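讲稿备注：慢跑的人怎么练快
Bretthorpe 跑步俱乐部春季分享会，2025年4月8日

（先别急着翻页，等后排的人坐下来。话筒试一下。）

大家晚上好！我是吕博扬的老搭档，也就是群里那个天天发配速截图的人，今天他嗓子哑了，让我一个人上来讲，所以你们得多担待。

先问一句，在座有谁这个星期跑过步？举手看看。（停一下，等大家举手。）好，那有谁跑完以后觉得“我怎么还是这么慢”？嗯，手举得更快了嘛。

我自己就是这么过来的。刚开始跑那会儿，我每次出门都跑一样的路线，从 Fan 那座桥下去，沿着河到水闸再折回来，用的力气也都一样，就是有点喘、但还撑得住的那种。跑了好几个月，体重没怎么变，速度也没怎么变，膝盖倒是先有意见了。后来白怡然陪我跑了一次，跑到一半她问我：“你哪天是轻松跑？”我说每天都挺轻松的呀。她说你喘成这样，叫什么轻松！

（这里大家一般会笑，笑完再往下讲。）

所以今天第一件事，慢的那几天要真的慢。慢到什么程度呢？慢到你可以跟旁边的人讲完一整件事，比如昨天老板怎么惹你了，从头讲到尾，中间不用停下来换气。如果你只能蹦出“嗯”“对”“是”，那就是快了，收一收。我知道这很难受，尤其是公园里遛狗的大爷从你旁边超过去的时候，哈哈。随他去吧，他又不比 Gunitz。

说到 Gunitz，咱们俱乐部七月份要去跑的那个山路赛，18公里，已经有不少人报了名。没报的也别紧张，今天讲的东西跑平路一样用得上。

（翻页：一周安排）

第二件事，快的那天要有个样子。我现在一周只安排两次带强度的，别的全是轻松跑，或者干脆休息。这两次一次跑坡，一次跑节奏。跑坡我喜欢去水塔后面那条路，坡不算陡，但是长，往上跑的时候眼睛看前面，别看脚尖，手臂摆起来，步子小一点、密一点，走下来当休息。第一次去的人做三趟就可以回家了，真的，三趟！邱国庆第一次跟我去，非要跟着我做完全套，第二天下楼梯是倒着下的。国庆你坐哪儿呢？举个手让大家看看，现在楼梯已经能正着下了。

节奏跑就简单一些，热身以后，用你觉得“有点辛苦但是还在控制里”的速度跑一段，连热身带放松，总共40分钟，够了。刚开始不要看表，看表就容易跟自己较劲。我有一阵子特别迷手表，心率高一点就慌，低一点又觉得自己偷懒，跑个步跟考试一样，后来我把表翻到手腕里面去戴，舒服多了。

（这里如果有人问心率区间，说结束以后聊，别展开，一展开就收不住。）

第三件事，我最想讲的，是那些没状态的日子。去年入冬以后我有一阵子完全不想出门，鞋就放在门口，每天进进出出都看见它，看见了就心虚。白爱国叔叔跟我说了个办法，我到现在还在用：换好衣服，走出门，走到街角的面包店，还不想跑就买个面包回家。我承认面包我是买过的，还买过好几回。可是大多数时候走到那儿身体已经热了，就想，那跑一小段吧，一小段跑完又觉得再来一段也行。

（语气放慢一点。）
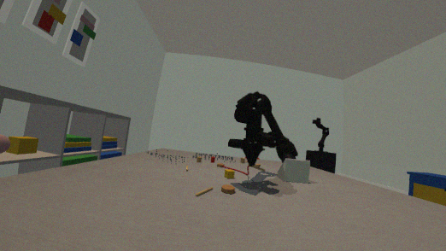
我还想说说受伤。Cyprian Kwiatkowski 是我们队里跑得最稳的一个，去年备赛的时候小腿紧，他谁也没说，硬跑，结果比赛那天只能在终点给我们递水。他后来跟我讲，最后悔的是头一个星期没有停下来。所以我拜托各位，哪里疼就讲出来，群里讲也行，私下跟我讲也行，歇几天真的丢不了什么。疼得厉害、肿了、走路都瘸的，去看医生，别在群里问偏方，更别问我！

再讲一下吃的，很快。长距离之前那顿不要试新东西。我在 Grurnoda 比赛那次，前一天晚上嘴馋吃了一大碗辣的，后面的事我就不细讲了，总之那条路线上每一个厕所在哪儿我都清楚。早上白粥、馒头、香蕉，平时吃什么当天就吃什么，水小口喝。

那次成绩当然很难看，比我预想的慢了差不多18分钟。过终点的时候我都不好意思抬头，结果博扬在旁边喊得比谁都响，好像我拿了冠军似的。我那天坐在草地上想了挺久，觉得还是想接着跑，回家当晚就把下一场给报了。

（看一下时间。如果超时了，跳过下面装备这一段。）

装备我只讲鞋。新鞋不要直接穿去比赛，先穿着跑几次轻松跑。跑山路的话，鞋底抓地比轻不轻要紧，鞋带系双结，下坡之前再低头检查一遍。其他的，有什么穿什么，我那件背心都洗得看不出颜色了，照样跑。

好，我就讲到这儿，剩下的时间留给大家提问。想去跑坡的，散场的时候到门口找国庆登记，写个名字和平时的配速，配速写老实一点啊，不然分组的时候你会哭的。

（提问环节，记得先把问题重复一遍，后排听不见。）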